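Is a water softener worth it or is it a sales pitch?
Posted by Bošković, February, 9:40 pm

We moved to Anddale last fall and a man from Nolach has now been to the door twice. He drips something in a glass of tap water, it goes cloudy, and he quotes me $645 for a softener plus install on top. Cloudy water in a glass proves there are minerals in it. I knew that. What I can't find is a straight answer on whether any of this saves money or if I'm paying to have slippery showers.
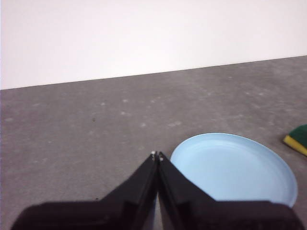

kettlehead
Get a test strip before you let anyone drip anything. Our water report said 19 grains, and at that level you will go through heating elements. I lost one in two years.

Bošković
Lost it to scale, or lost it? Elements die. My mother's lasted forever on well water that left a crust on everything.

kettlehead
It came out looking like a piece of coral. The plumber didn't charge me to look at it, so I don't see what he had to gain.

marlow_st
He gained a customer who believes in softeners. I'm with the OP. I had a Losico unit in the last house and what I noticed was less soap in the laundry and a lot of hauling salt bags down the basement steps. Dishes did come out better. Whether that was worth the money I couldn't tell you, and neither could the company when I asked for numbers. They sent me a brochure.

pinegrove
19 grains is very hard though. At five or six I'd say skip it and descale the kettle with vinegar now and then. At 19 I'd buy one, just not from somebody on my porch.

Bošković
Fair. The door guy never gave me a figure in grains, only "very high for the area," whatever that means. Same area, same pipes, I'd have thought.

tuckahoe
Before you spend anything, flush the water heater. Shut off the power or gas, let it cool, hose on the drain valve, run it till it's clear. If you get a bucket of white grit you have your answer. If you get almost nothing, I'd send Nolach away.

marlow_st
Careful with that on an old tank. Some of those plastic drain valves don't close again once they've been opened. Ask me how I know.

tuckahoe
Then it needed a new valve anyway.

marlow_st
At 11 at night it did not need a new valve – it needed to be left alone.

pinegrove
Also check if your outside faucet is on the same line. You don't want to be softening water for the lawn. Mine was plumbed that way by the previous owner and I went through salt like crazy until I moved it.

Bošković
OK. Strips ordered, and I'll look at the drain valve before I touch it. I'm still not convinced, but if it comes back anywhere near kettlehead's number I'll get a quote from someone who doesn't knock.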